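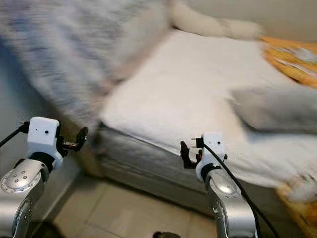 Why does my Vetau heating controller go back to 15 degrees every night, whatever I set it to?
Your controller is still following its holiday programme, and the fix is to delete that programme at the wall unit as well as in the app.

Ticket status: Solved
Product: Vetau room controller, with Willonow app
Opened in October

Customer wrote:
Hello, and thank you in advance for any help you can give me. We had the controller fitted by Semeniuk last winter and have been very happy with it, I must say, but since we came back from a fortnight away the bedroom has been getting terribly chilly in the small hours. I set it to 19 before bed and by 10 o'clock it's down to 15 again. I've changed the batteries (twice!) and turned the boiler off and on. The radiator itself gets lovely and warm when I push the dial up by hand - it just won't stay there.

Support replied:
Thank you for such a clear message, and I'm sorry you've had cold nights. Could you hold the middle button on the wall unit until the menu comes up, then go to Programmes and tell me what is listed? Please look on the unit itself for this one. The app sometimes shows a tidier list than the one the controller is working from.

Customer wrote:
There are two! One says Daily and the other says Away, with a little suitcase next to it. The app only shows Daily. I did delete Away on my phone when we were at the airport, but the signal was dreadful.

Support replied:
I think we've found it, then. Select Away, press the minus button and hold it until the suitcase goes. After that, open Willonow, pull the screen down to refresh it and wait for the green tick. Leave the set temperature alone until you have the tick, please, or you may find yourself doing it all over again.

Customer wrote:
Suitcase gone, green tick showing. I'll leave it overnight and let you know.

Customer wrote:
Still 19 at breakfast, and I slept like a log. Many thanks - you can close this now.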